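Ata da reunião da equipe da ludoteca
Zovwood, janeiro de 2019

Presentes: Anayeli Bermúdez (coordenação), Octavian Pană, Azucena Ayala, Getsemaní Contreras. Ausência justificada: Asanka Ranasinghe.

1. Ata anterior. Aprovada sem alterações.

2. Blocos do alfabeto. Azucena mostrou os blocos de madeira sobre a mesa. Octavian prefere que fiquem à vista durante a manhã, para as crianças montarem o próprio nome. Getsemaní lembrou que faltam letras repetidas para os nomes mais compridos e pediu a compra de 2 jogos. Anayeli quer antes conferir o que ainda está no armário do corredor.
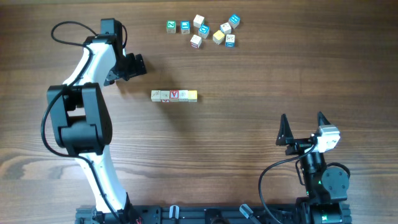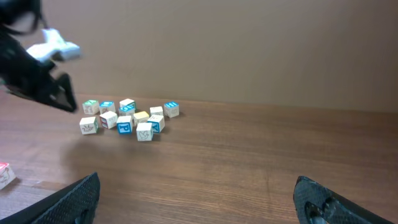 Os blocos com letras na mesa de madeira.

Decidido: Azucena confere as letras do armário e passa a lista a Octavian. A compra fica limitada a 70 reais.

3. Mesa. Getsemaní propôs encerar o tampo. Octavian é contra, por causa do cheiro. Sem decisão, volta em março.

4. Contas. Saldo de R$ 3.876. Falta lançar a nota da Drokard, referente às caixas com tampa. Anayeli cobra a segunda via.

5. Outros assuntos. A chave reserva está com Asanka.

Ata redigida por Getsemaní Contreras.

Compartilhamentos: 2
0 comentários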